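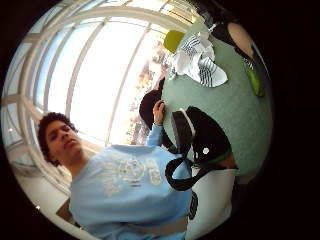 What should a small shop budget for a first robot arm?
Twice the number on the stand. At the Wandholm fair on 9 October 2023, Domenica Wieser and I priced one from Nandero, and the arm turned out to be the cheap bit. Fencing, grippers and 4 days of training live on page two of the quote, in smaller type. Bakus wanted 500 dollars just to come and look at our floor. Morgan rents by the month, so that's what we penciled in for February, plus a spare gripper. Domenica asked what happens when the arm breaks. We were given a tote bag and the number of the service desk.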